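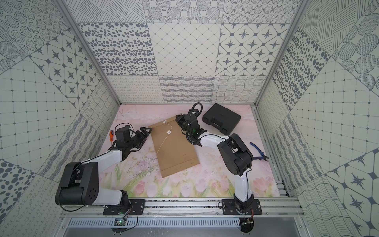 Mwende Obura wrote to me that a first-time buyer ought to take the longest mortgage going, get the keys, and worry about the rest when the children have left home. I've had a few letters along those lines after my piece in June, and hers was much the kindest, so I hope she'll forgive me for disagreeing with nearly all of it.

I do see the appeal. When my wife and I bought our little terrace in Benley, the lender showed us two figures for the monthly payment, 2,218 over the shorter term and 1,477 over the longer one, and I can still feel the relief of looking at the second. It seemed like free money! We'd have curtains, and perhaps a holiday, and a boiler that didn't groan all night like an old dog.

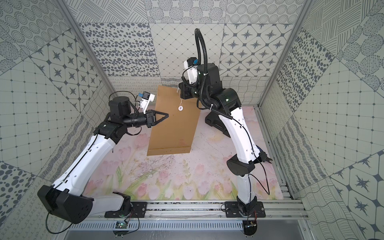

But the smaller payment is the dearer house, if you stay put and never pay extra, and most of us mean to pay extra and then don't. Life gets at the money first — a car, a wedding, somebody's teeth. Obsa Tefera, our broker at the time, went through the whole sum with us at his kitchen table, very patiently, and by the end of the evening we had given up on the bigger place in Mustavden altogether and settled on a house we could pay for at the higher rate without lying awake.

I wouldn't press that on everyone. If your wages go up and down, a longer term with the right to overpay may suit you very well, and I'd only ask that you read the part about charges before you sign. What I mind is the long term being handed to young couples as the ordinary choice, with the full cost tucked away on page 98 of the pack. Put it on the front, I say, in the same size of type as the monthly payment, and let people decide from there.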